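# How to cut a trailer for a short film you have already fallen in love with

I have cut trailers for 11 short films, three of them my own, and my own three were the worst of the lot. You spent a wet fortnight on that shot of the heron. You know what it cost. The audience sees a heron.

So the method below is mostly a way of keeping you away from your own footage until it's safe. You need editing software of any sort, the finished film (finished, please, not "finished apart from the sound"), a notebook and one friend with no manners.

## 1. Write the log line first

One sentence, under 25 words, on paper. Who wants what, and what's in the way. For *Starkness*, which I'll use all the way through as it's the one I have permission to be rude about, ours was: "A ferry clerk has one night to find the passenger she sold a ticket to by mistake." It took Eftychia Moschos, who directed it, most of a Sunday and a packet of ginger nuts.

If you can't write the sentence, the trailer won't fix it. Go and have a look at the film again.

## 2. Pull more than you need

Watch the film once, at normal speed, with your finger on the marker key. Mark anything that makes sense without the shot before it. Faces, doors, hands doing something, a line of dialogue shorter than six words. Don't judge yet. Copy every marked clip into a new timeline called PULLS and close the original project.

Then delete everything from the last third of the film. Yes, the good bit too. Jolien Koster, our producer, argued for keeping the lighthouse and I gave in, and then at our first screening a man in row two said "oh, it's the lighthouse" before the opening titles had cleared.

## 3. Find the music before you cut

People do this backwards and then wonder why everything looks like a building society advert. Choose the track, lay it down whole, and put a marker on each change you can hear. Not every beat — you'll end up with something that looks like a hiccup. The places where an instrument arrives or leaves will do.

Check the licence now. "Free to download" and "free to use" are different things, and the difference tends to arrive by email the week of your premiere.

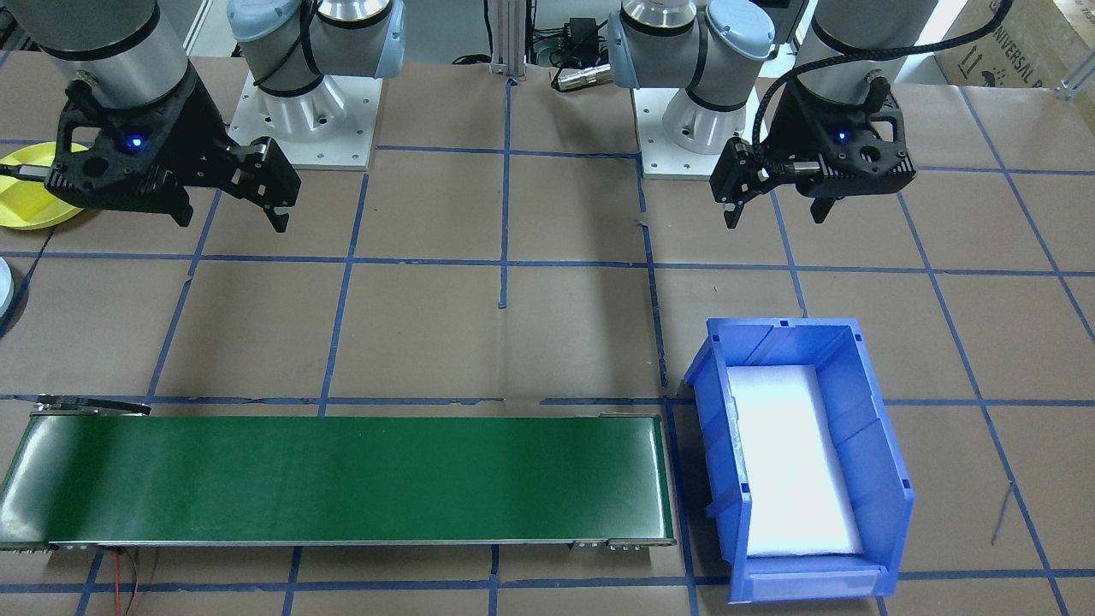 *Two arms, two grippers and a grid of blue tape on brown paper.*

## 4. Build three blocks

Keep the whole thing to 75 seconds. For a short film of 13 minutes, anything longer is a mugging.

- **Block one, 20 seconds.** The person and the place. Slow cuts. One line of dialogue at most.
- **Block two, 35 seconds.** The problem. Cuts get shorter as you go. Put the log line in here somehow, spoken or implied.
- **Block three, 20 seconds.** The fast bit, a stop, then the title.

The stop matters more than the fast bit. Take the music out completely for a second and a half, let someone breathe or shut a door, and then bring up the title. It's a cheap trick and it has worked on me every time.

## 5. Cards

White text on black, two or three words each, and not many of them. If you find yourself typing "In a world", go for a walk.

Festival laurels go at the front, if you have them. We had one, from the Larner weekend, and I made it larger than was dignified. If you have none, leave the space alone. A quotation from your cinematographer's mum doesn't count, even with stars round it.

## 6. The rude friend test

Show the cut once, on a phone, with the brightness where your friend normally keeps it. Say nothing beforehand. Afterwards ask them to tell you what the film is about.

Nafula Nyaga watched my first *Starkness* cut and said it was about a woman who hates boats. Teun Smits said insurance. Back I went to block two, where I'd used four beautiful shots of rope and none of the ticket. With the ticket in, both of them got it, although Teun still thinks there's an insurance angle.

Fix what they misunderstood. Ignore what they'd have preferred.

## 7. Export

Make one version wide for the cinema and one tall for phones. Reframe the tall one by hand, shot by shot; the automatic setting gave our lead actor's ear a starring role. Burn in subtitles on the tall version, as plenty of people will watch it on a bus with the sound off.

Watch each export from start to finish before you upload it. Then put the project file somewhere sensible, with the music licence in the same folder. You'll be asked for a 30-second version by Friday.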